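Posted Monday, October
By the minute-taker, Skelstead Shared Workshop
Filed under: Club Nights > Humanoid Build

Gestus build group, minutes of the Monday meeting

We kicked off at 7:10, a bit behind, as the roller door was playing up again. Good turnout all the same. I took the notes, so blame me for the spelling!

Last meeting's minutes were read and accepted, with one fix: I'd written "left hip" where it should have said "left knee". Sorry to whoever spent their evening looking at the hip.

Money. We've got $479 in the kitty after the Osville open day (the sausage sizzle did better than the raffle). Horgan want $200 for the replacement wrist cable set, and that was agreed on a show of hands. There was a longer chat about a second battery pack, and I'll admit I was keen, but the cheapest quote is $4000 and we'd all rather eat. Parked until the new year.

Walking. Not this month. The group wants the crouch and reach sorted first, and I came around to that after a fair bit of grumbling. We've agreed to keep knee bend where it is in the current settings file and stop fiddling with it between sessions. If you change a number, write it on the sheet by the kettle, with your initials, please.

Drawer task. This took up most of the night. The aim is for Gestus to get down beside the desk, reach the drawer pedestal and pull a drawer open. Half of us want to start with the hand already at the drawer front and just practise the grip. The other half (me included) want the whole reach from the start, because the balance shifts as soon as the arm goes out. We settled on grip first for two sessions, then the full reach. I can live with that.

Cables. Same old story. Someone asked if the head bundle could go down the back instead of up and across the room, and the answer was yes, once we have longer leads. Added to the Horgan order if it fits in the $200, otherwise next time. Floor leads are to be taped before power goes on, and whoever is on the stop button checks the tape.

Any other business. The good hex keys are missing again. Check your bags.

Closed at 9:30. Next meeting is the same night, same time, bring a chair cushion if you've got a spare.
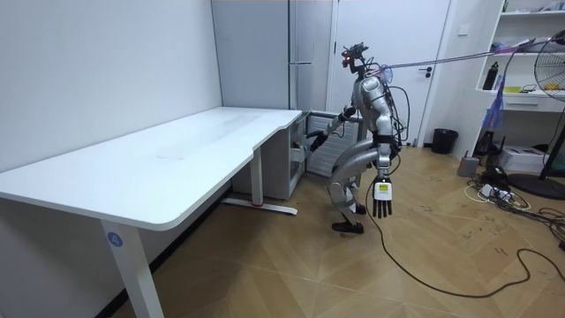 2 min read

Gestus down at the desk with an arm out towards the drawers, for those who couldn't get along. Settings sheet is by the kettle as usual, and I'll bring a pen that works.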